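The Big Table at Wunthorpe: Clearing Up

Posted 2025-04-21 by Lucero Chambi

This gallery goes with the notes on the house at Wunthorpe, where the lunch group has been meeting since January. Earlier galleries covered the cooking and the garden. I left the clearing up for last and then put it off, so a few people have been asking when it would appear.

The lunch group started with one pot of soup and whoever was free. It has its own shelf in the pantry now, and its own dishes, most of them white. The dishes came from three households. When Zoila Bermúdez moved to a smaller apartment she gave us her everyday set and kept the good one. Hernán Yupanqui brought the deep plates. The rest were in the house already, and I have stopped trying to work out which are which.

The cloth is on the table for every lunch. It gets shaken out on the back step and washed at the end of the week. We tried place mats for a while in the winter and they ended up in a drawer.

A note on the order of work, for those who have signed up and not yet done a turn. Glasses and mugs go to the sink first, then bowls, then plates, then pots. Leftovers go into the Ralten tubs before any water is run. The tubs are in the low cabinet and the lids are in the drawer above it. Please put the lids back in the same drawer.

1. Bowls and a mug

White bowls on the patterned cloth, with a clear glass mug at the far right. The bowls are deep and take a full ladle and a half of soup. We use the same ones for fruit and for rice.

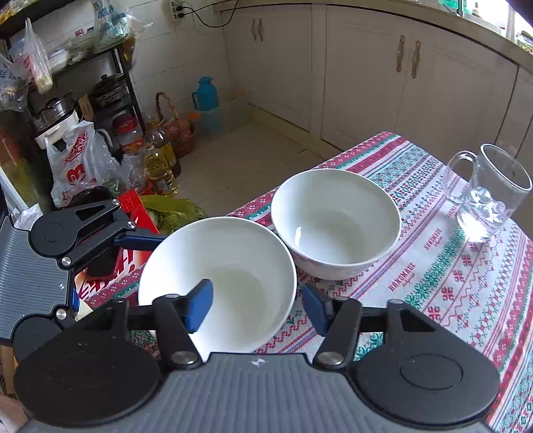
Donnie Drummond wrote in to ask whether the bowls could be stacked at the table and carried over in one trip, the way it was done at the old place. He has carried them that way for years and says he has yet to drop one. He would also like the glass mugs kept on the lower shelf, where he can reach them without the stool.

The mugs can move, and I have asked Jhair Huamán to clear a space for them. Stacking is fine for bowls that have only had water or fruit in them. Soup bowls should go over two at a time. When they are stacked dirty the outsides have to be scrubbed as well, and that doubles the work for whoever is washing.

The bowls should be put away upside down, on the folded towel. The cabinet shelf is painted and the paint comes off on damp china — we lost part of an afternoon to that in January.

2. Plates

The deep plate has a fruit decal on the inside, with red berries and green leaves, and a brownish food stain in the center. Behind it is one of the flat white dinner plates. Both are used at most lunches, the deep ones for stew and the flat ones for everything else.

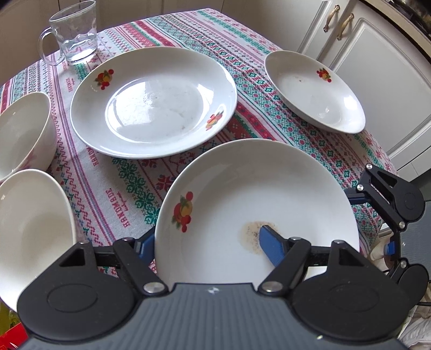

Plates with decals are washed by hand with the soft side of the sponge. The green pad is for pots only. Dried food should be soaked in warm water for as long as it takes to wash the glasses, and after that it usually wipes off. If it doesn't, use a little baking soda on a wet cloth and keep to the stained part.

The flat plates can go in the rack on the left side of the sink. The rack holds one row and no more. If there is a second row to wash, dry the first and put it away before starting. Hernán prefers to dry everything by hand and skip the rack. Either way is fine, as long as the counter is clear by the time the kettle goes on.

Chipped plates go in the box under the window. Zoila takes them home for under her flowerpots.

Dish towels are the one thing we are always short of. We had a good pile at the start and they have wandered off in bags and coat pockets. If you have any at home with a blue stripe along one side, they are probably ours. Plain cotton ones are welcome too. The thick kind sold for bathrooms doesn't dry glass very well.

The next gallery will be the pantry shelves, once Jhair has finished moving the mugs. He has also offered to label the jars, and Zoila has saved a stack of blank labels for him. If you want a turn at the sink in the coming weeks, write your name on the sheet inside the pantry door. There are several open spaces, mostly for drying.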